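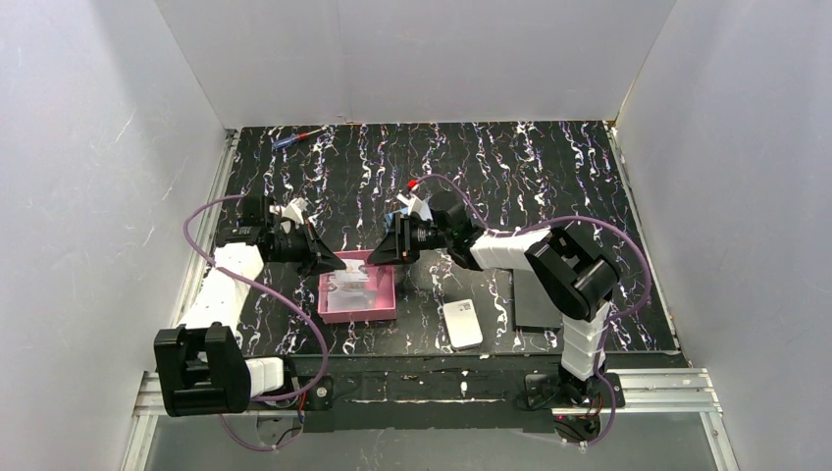
Reece Pearce wrote:
Marble veining is the wrong thing to practice on first. It looks easy because it's random, and then every vein you paint comes out the same width and the same distance from the last one. I'd do two sample boards of plain slate before touching the top itself.

grornus wrote:
Fair, but the client picked black with colored veins and that's what I'm quoting. To restate the question: MDF top, 45 inches by 44, sealed edges, painted faux marble, needs to survive a household with kids. Do I put the veins on over a satin base or a flat base, and which clear goes on last? I've read both answers for both questions and they can't all be right.

Merle Baxter wrote:
Satin. Flat base grabs the glaze the second the brush lands and you can't push it around or wipe it back. With satin you have a few minutes to soften one side of the vein with a dry badger or a rag. Leave the other side sharp. One hard edge and one soft edge is most of the trick.

Reece Pearce wrote:
Disagree on satin for black specifically. Black satin shows every rub mark where you wiped back, and the clear won't always even it out. I use flat black, then one thin coat of clear glaze medium over the whole top, let it dry overnight, then vein on top of that. You get the open time and you can wipe a mistake down to the glaze coat without burnishing the black.

Merle Baxter wrote:
That's an extra coat and an extra day to end up with a satin base.

Reece Pearce wrote:
It's an extra coat that isn't pigmented. Different thing when you wipe it.

Eleri Gape wrote:
Either works. What matters more is thinning. Veins want to be closer to ink than paint. I mix artist acrylic with glaze medium and water until it runs off the stick, then drag a script liner or a feather, rolling it between finger and thumb as I pull. Rolling is what makes the line go thick and thin. Keep the veins going in one general direction across the board and let them break off and start again. If they cross at right angles it reads as a net.

On color, don't use white straight from the tube anywhere. Gray it down with a little of the base black for the first pass, let that dry, then hit maybe a third of the lines again with a cleaner white. Same for an ocher or a purple if the client wants those. Dull version first, brighter version over part of it.

grornus wrote:
Useful. Is the feather worth it or is it a thing people do in videos?

Eleri Gape wrote:
It's worth it for the faint stuff. Goose, trimmed, edge of the vane. For main veins the liner gives more control.

hellov_finishes wrote:
Nobody has asked what the edges are sealed with. MDF edges drink water-based clear and swell, and then you get a fuzzy line all the way around a top that is otherwise fine.

grornus wrote:
Two coats of shellac-based primer, sanded 220 between. Edges feel like the face.

hellov_finishes wrote:
Then you're fine.

Merle Baxter wrote:
On the clear. Water-based poly, 3 coats minimum, satin or semi. Oil poly ambers. Over black you won't notice but over the white veins you will, inside a year.

Syafiqah Lumbantobing wrote:
Water-based over black goes milky if it's put on heavy or if the shop is humid. I had a whole bar top come up blue-gray in September and had to sand it back into the veins, which meant repainting a corner. Thin coats, and add a dry day between the second and third. I now use a two-part waterborne for anything that gets plates put on it. Costs more, wears a lot better.

Merle Baxter wrote:
Two-part is overkill for a homeowner table and you need a proper respirator for some of those hardeners.

Syafiqah Lumbantobing wrote:
You should be wearing one anyway if you spray. And it's kids. Juice, markers, forks. Single-part poly will print when a warm bowl sits on it in the first few weeks. I'd quote the two-part and let the client say no.

Reece Pearce wrote:
Agree with Syafiqah on this one. Also ask the maker about recoat windows and stick to them. Most of the peeling I get called out for is somebody coming back to it four days later and not scuffing.

grornus wrote:
What about epoxy flood coat? Client mentioned it.

Eleri Gape wrote:
No. It looks like a bar in an airport and it scratches. Every scratch shows on black and you can't spot repair it. It also magnifies brush texture in the veins, so anything raised has to be sanded flat before the pour.

Merle Baxter wrote:
Plenty of people pour epoxy over faux marble and are happy with it. You can rub it down to satin with a gray pad.

Eleri Gape wrote:
You can. Have you done it on a top that size by hand?

Merle Baxter wrote:
Once.

grornus wrote:
OK. Plan is flat black, clear glaze coat, gray veins, partial second pass, two-part waterborne in satin, 10 days before it gets delivered. I'll do a sample board both ways, satin base and glazed flat, and post which one wiped back cleaner.

hellov_finishes wrote:
Put the clear on the sample boards too. They look completely different bare.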